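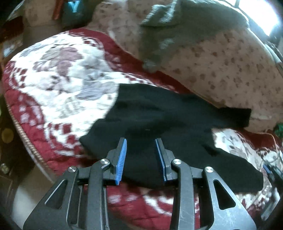
Figure 2.1 A dark garment on a patterned quilt, with the Moteo's jaws open above it.

Chapter 2
The hand-held gripper as a kit

Cloth is a wonderful thing to begin with. A block has six faces and keeps them, but a shirt has a new shape every time you put it down, and no drawing will tell you where its edge has gone. Chapter 1 dealt with hard objects. Now we turn to soft ones, and to a kit that makes them a pleasure to study: the Moteo, from Baruta.

The Moteo is a gripper you hold yourself. There is no arm to bolt down, so you can take it to a bed, a sofa or a kitchen shelf and start work (my own students were picking up socks before they had read the manual!). Look at the ribbed blue pads inside the fingertips in Figure 2.1. We shall spend a good deal of time on those pads, as so much depends on how they meet a fold.

The kit comes as a pair, one for each hand, and the booklet lists 396 practice tasks. Part number 1137 is the spare pad set. Order one early. I have two complaints, both small: the case is too tight, and the booklet puts cloth near the back, after all the cups and boxes.

Rooms matter as much as tools. A bed and a shaggy rug ask quite different things of your wrists, and the light from a window can change how easy a dark edge is to find. In the Akpan exercises you will work in ordinary rooms, just as they are.
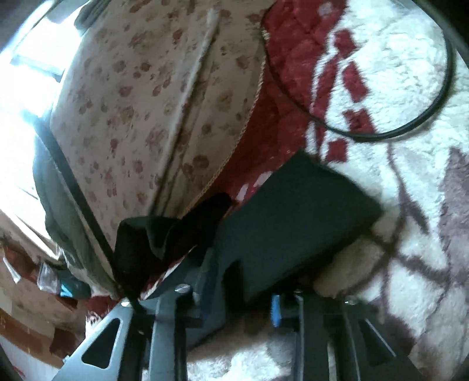
2.1 Opening and closing the jaws

Hold the Moteo with a loose grip and squeeze slowly until the pads touch.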